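Flustham Road Open Workshop: the gallery
Home > Gallery > Around the building

23 April 2018

I keep promising people a proper page about the workshop and I keep putting it off, so let's get on with it. The group moved into the old Brostex building last November and I've been meaning to show the place off ever since. If you've only ever come by for an evening class you've probably seen one corner of it, plus the coffee machine, and there is a lot more to it than that!

A bit of background first. The ground floor is 1,664 square feet, and 1,443 of those are floor we can use for work (the rest is the restroom, the boiler closet and a hallway that goes nowhere). Brostex stored carpet rolls in there for years, and when we got the keys there were still carpet tubes stacked up to the windowsills. I brought a few home for my tomatoes. They didn't hold up, but I got one good summer's worth of plans out of them.

The floor is plain concrete and we left it alone. We did get a quote to have it sealed, and then we looked at the quote and decided we like plain concrete. It sweeps up fine, it doesn't mind sawdust, and when you drop a screw you hear exactly where it went. The black tape came later, after one too many conversations over who was parking what in the walkway. I'm very fond of the tape. You can pull it up and put it somewhere else whenever you change your mind, and I have changed my mind plenty.

Then there's the light, and this is what sold me. I work in a basement the rest of the week, so walking into a room with windows up in the ceiling felt like a vacation. On a sunny morning you can do finish work without switching on a thing. In winter you need every light we've got by mid-afternoon, and I won't pretend the heating is wonderful. Bring a sweater.

The tables were a whole saga. I wanted something paler than the beat-up brown ones we had in the last place, where you could lose a pencil for a week. I looked at a set from Avmont that cost more than my car, so that was a no. In the end we found a couple of maple-colored tops at a school clearance for $275 the lot, and I still think that was the best money we've spent. They went in near the open side of the room so you can look up from whatever you're doing and see right across to the benches.
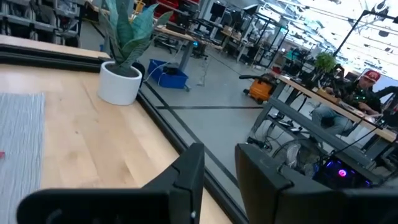 Maple-colored tabletop, gray woven mat and the snake plant on its corner, with the orange shop vac out on the floor past it.

I have to talk about the plant for a second. I'm terrible with plants. I've killed mint! But a snake plant will put up with nearly anything, and this one has put up with drafts, dust and me. It came from the Assunção garden center over by the rail bridge, where the lady at the register told me to water it less than I wanted to and then less than that. So I do. The white pot was a separate purchase and I went back and forth between that and a green one for far too long. White was right. It looks crisp against all that gray floor and those stripy leaves get to be the main attraction.

The mats are my other little victory. The ribbed weave gives you a bit of grip, and small parts don't go skating off the way they do on bare wood. They shake out over the trash can in two seconds. I bought gray on the theory that gray hides everything, and it mostly does, apart from red thread and red paint and anything else red.

As for the shop vac, orange was the only color the store had. I would have picked it anyway, because you can find it from clear across the room, and finding the vacuum used to be half the job. House rule: whoever uses it last empties it. There's a sign. I made the sign, and I'm told the lettering is "a lot."

Farther back you get into the part of the room where people leave longer projects set up. The wooden bench with the gray metal legs is the one everybody wants on a Saturday, so if you have your heart set on it, come early. The monitors are back there too, and so is the metal shelving with the red bins. We went with red bins because we wanted one color for shared stuff, full stop. If it lives in a red bin, it belongs to the group and you can use it. Put it back in the bin you took it from, please, and if you finish off a box of something, write it on the clipboard by the door.

Things still on my list: more hooks for aprons, a second set of shelves, a better spot for cables (we go through a lot of cables and they never seem to want to stay rolled up), and a bench outside for eating lunch on the nice days. I've also been told we need a clock. I've been resisting the clock.

If you'd like to come and see the place for yourself, open evening is every Thursday from 5 until whenever the last person gets tired. Parking is in the lot behind the building, and the door you want is the blue one around the side. The front one sticks. Kids are welcome with a grown-up, closed-toe shoes for everybody, and if you happen to have spare apron hooks at home I will be very glad to see you.

I'll add the upstairs rooms to the gallery once the painting is done up there. We're on the second coat.

Back to Gallery | Classes | Find us | Borrow a tool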